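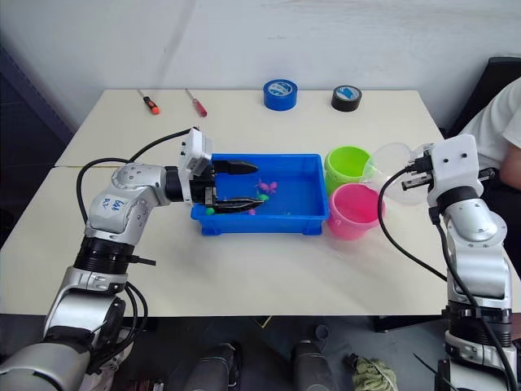
Two tables pushed together, with a faint seam where they meet.

Cleaning old chrome trim at the bench

Take the trim off the car if the clips will let you. Lay it on a folded towel, face up, and wash it with warm water and a drop of dish soap. Dry it before you reach for any polish.

For light rust spots, crumple a piece of kitchen foil, dip it in water and rub gently along the length of the strip. Wipe off the brown paste as it forms. Two passes will do for most bumpers – deep pits need replating.

Keep steel wool away from thin plating. Test any polish on the back edge first.

Finish with two thin coats of paste wax and buff with a clean cotton rag. Bag the screws and clips by panel and write the side of the car on each bag.

Tips page kept by Muthoni Rashidi. Next: storing hubcaps over winter.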